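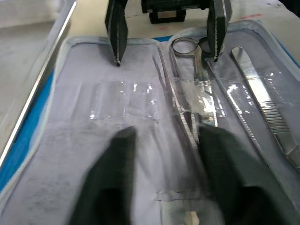
Two-armed robot at Bako workshop moves on to the dissection kit

The two-arm build in the back bay at Bako has a new job, and I've been dying to write about it. Since March the arms have been working on a dissection kit, the zip-up sort you get handed in a high school biology class, with forceps, scissors, a probe and a scalpel handle all lying under clear plastic sleeves. The goal is to take one instrument out of the pouch, set it down in a metal tray, and later on put it back where it came from. I can do that half asleep. The arms can't, yet.

If you haven't been by in a while, the project belongs mostly to Segundo Huaranga and Yakubu Ogundipe, with me hanging around soldering things and eating their chips. Segundo did the arms themselves and most of the printed parts. Yakubu does the software and keeps the log, and he keeps it very well (he'll tell you the run number of any failure you care to bring up). The whole thing has cost $3,000 so far, split between the three of us, and a big piece of that went on motors we bought from Okberg after the first set started skipping under load. The camera mounts came off Segundo's own printer and have been redone more times than I'd like to admit.

Before the kit they were doing blocks, then cups, then a stack of folded washcloths that kept us all busy through the winter. The washcloths were where the second arm started to earn its keep. One gripper pins the cloth, the other one folds, and suddenly you're not chasing the thing across the table anymore. So when Yakubu brought in the kit, the plan was the same idea: one arm holds the pouch still, the other goes after the tool.

It's a nasty little job! Steel is shiny, the sleeves are shiny, and they lie right on top of each other. Our vision code, which Segundo named Vuro for reasons he won't share, was happy to report a perfect pair of forceps where there was only a streak of light on plastic. Yakubu spent a couple of weeks on that alone. He ended up training on our own recordings, with one of us driving the arms by hand through each pickup, and the set now stands at 1,657 runs. I drove 414 of those, and my wrists would like everyone to know it.

The scissors are the easiest, which surprised me. The finger rings give the gripper something to hook, and once you've got a ring you can just slide the whole thing up out of the sleeve. Forceps are worse — squeeze them too far down the arms and they close up and slip. The scalpel handle is somewhere in between (no blade on it, house rule, and please don't bring one in to be helpful). The probe is the one we all dread. It's thin, it rolls, and the fingertips are a bit too fat to get under it without taking a fold of the lining along for the ride.

Segundo is printing slimmer tips for that. The first pair snapped at the base, the second pair flexed so much that Vuro lost track of where the ends were, and the third pair is sitting on my bench waiting for screws. I like the rough edges on the current ones and I've asked him to keep them. He says maybe.

As of the last log entry the arms can get the scissors out and into the tray in 30 seconds, start to finish, with nobody touching the controls. Getting them back under the sleeve is another matter. The best we've managed is halfway, with Yakubu talking to it like a nervous horse. He thinks the trick is to have the holding arm lift the edge of the plastic a little first, so there's a gap to aim for. Segundo thinks the trick is better tips. I've driven it both ways and I think it'll be both, but I'm keeping my mouth shut until the screws get here.

A few people have asked whether they can try driving. Yes! Come by after 6 p.m. when the laser cutter is off, as the two of them share a circuit and we've tripped the breaker enough times. You don't need any experience. You sit down, take the two handles, and move your hands, and the arms follow. Expect to be bad at it for the first ten minutes. Kids are welcome with a grown-up, and they tend to be better at it than we are.

Yakubu is going to put the recordings and the part files up on the Bako page once he's cleaned out the runs where I bumped the table. Next on the list after the kit is a sewing box, if Segundo gets his way, and he's already picking out thread. We also still need a second monitor for the driving station, so if you've got one gathering dust, leave it on the shelf by the door with our name on it.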